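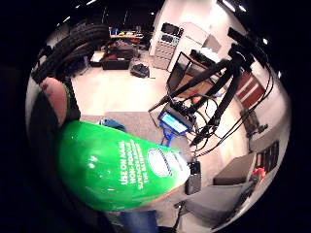

Talk notes – "The Shop Floor as a Neighborhood"
Hellton small retailers' evening, main room, doors at 6:30 p.m.

Slow down at the start. People are still finding chairs and coffee.

Good evening, everybody, and thank you so much for coming out in February, when I know a good many of you would much prefer to be home with your shoes off. I've been asked to talk about layout, and I'm going to, but I'd like to begin with a street I used to live on, if you'll bear with me for a minute or two.

It was a short street with a bakery at one end and a bus stop at the other, and I walked it every day for years. I could tell you where the loose paving stone was and which porch had the good cat. One spring the city moved the bus stop around the corner, and within a few weeks I realized I hadn't bought a loaf of bread in ages. I hadn't stopped liking the bakery, you understand. My feet just didn't go there anymore.

(Pause here. Let them think about their own street.)

A store works the same way, and that goes for the tiny ones too. Our first shop, the old Trekiso on Bucur Street, was 355 square feet, counter included, and it had a busy end and a sleepy end just like any town does. The store we run now is 3000 square feet and has the very same problem, only with more walking.

So let me tell you what we did about the sleepy end. For the longest time we did what most of you have probably done, and put sale signs on it. Big ones! Then bigger ones. And folks would stand by the door, read the sign from there, nod pleasantly and go pay for their lightbulbs.

(They usually laugh at the lightbulbs. If they don't, keep going.)

What finally helped was following people, and I mean that in the nicest possible way. I took a clipboard and a floor plan and drew a line for each shopper who came in, 29 of them on a rainy afternoon, and when I laid the sheets on the kitchen table that night I could see a path as plain as a deer trail. In the door, drift to the right, along the wall, back up the middle, out. The left rear corner had four lines in it, and one of those was a gentleman looking for the restroom. 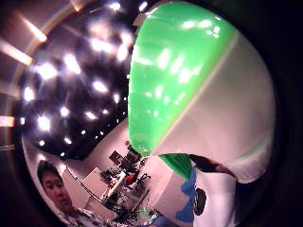 Now, a deer trail is a wonderful thing to have, because you can work with it. You can put something at a bend that makes a person look up. Color is good for that, and so is anything with some size to it, or anything a child will point at from halfway across the room. Parents go where the pointing goes – I've raised two of my own and I can vouch for it. We moved the seasonal table to the far bend of the trail and left the everyday goods just beyond it, and that corner began to feel lived in.

Do mention the mistake with the aisle. We narrowed one so we could squeeze in another rack, and it was a perfectly good rack, but two people couldn't pass each other without somebody apologizing. Shoppers will put up with a lot, but they won't browse while they're in somebody's way. We took the rack out after a month, and I still feel a little foolish about what we paid for it.

Lighting, if there's time. Keep it short, they've heard it before. Walk your store after dark with the street door behind you and see which corner you don't feel like going into. Your customers don't feel like it either.

A word about planning software, seeing that somebody always asks. We tried Grokia for one season. It drew me a very handsome map and I enjoyed playing with the colors in the evenings, but I kept going back to the clipboard. Use whatever you'll really pick up and use.

(Hand out the blank floor plans now, before questions. Pencils are in the blue bag under the lectern.)

What I'd love for you to do with these is sketch your own place from memory, right now, door and counter first. Then mark the spot where you yourself haven't stood in a week. Take your time. Talk to your neighbor about it if you like – I'm going to get myself a glass of water, and then I'll come around and have a look.

Questions until 8. Collect the pencils.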